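Atton Compartment Box, Clear, Hinged Lid

Anyone who has dug through a drawer for one tiny charging cable will love this box. We stock a lot of organizers at our Lutville store, and this is the one the staff keep taking home!

The lid swings all the way back, so you can get at everything with both hands. The plastic is see-through, which means you can tell what's in there before you open it. Great for earbuds, adapters, beads, fuses, fishing hooks, spare buttons — whatever tends to wander off in your house.

Good things to keep in it
Short cables and small electronics
Screws and picture hooks
Sewing notions
Craft beads (up to 300 small ones per compartment, if you're patient)

On the table
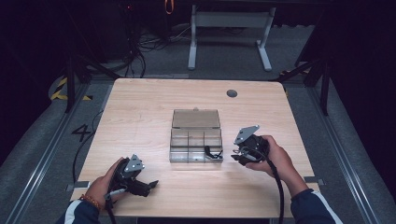
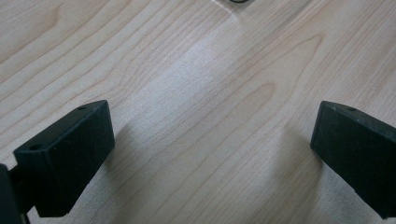

Care
Wash by hand in warm soapy water and let it air dry with the lid open. Please don't put it in the dishwasher, the hinge really hates that. A soft cloth keeps the plastic nice and clear.

Ordering
Sold singly or in packs of 5. Schools and workshops can order a carton of 100, and Hanan Rawashdeh at our Bradby warehouse will happily help you sort out delivery. Orders for a single box ship in a padded mailer.

From our customers
"I bought one for my watch parts and came back for 13 more. My whole bench is different now — I can find things!" Thierry Langlois

Matching label sheets are coming in September.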